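Sat 7 June

Path and fence notebook, Bosbridge loop. Came out to do the walkover before the drainage meeting and to decide what we're ordering from Protodus. Writing most of this up in the van with the heater on, so forgive the handwriting when somebody types it in.

Started at the bottom with the asphalt. I like this path a lot more than I did in February, when I was in a mood with it! The climb is gentle enough for strollers and it runs good and straight to the trees. My grumble is still the loose stuff on the right going up, all that gravel and leaf litter along the edge. I want it swept before anybody talks about resurfacing (Etenesh says I say this every time, and she's right, I do). The curbs can stay as they are. I'd clip the grass back off the right-hand one so we can get a look at the whole top edge, and maybe throw some seed on the thin patch up the left bank while we're at it.

Then the fence. I'd written "replace" next to it on the plan and I've crossed that out. The top rail has a sag in it, sure, but I've got a soft spot for old timber and I'd much sooner repair this one than see a shiny new one go in.

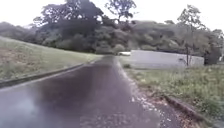
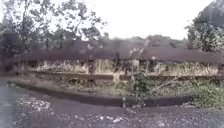
Path looking up toward the trees, then the rail fence with the shrub in front.

Fence list, as it stands in my head:
- knife test on every post, down low, before we order a thing
- cut the shrub back off the lower rail, but leave the root
- pull the weeds at the right-hand end
- leave the tall dry grass behind it alone until Etenesh Weldu has had her look for nests
- no stain! I know we have 2 cans of the Tastex brown in the shop, and I still say no

Budget line for the fence is 741 and I think we come in under, if the posts are any good. Zeleke quoted us for up to 3 new posts and I've asked them to hold that price. If it's only the rail, we can do it ourselves in a morning with two people and the long clamps (which are still at my house, sorry, bringing them back).

To do next: borrow the stiff broom, email Protodus about the rail length, and find out who has the gate key.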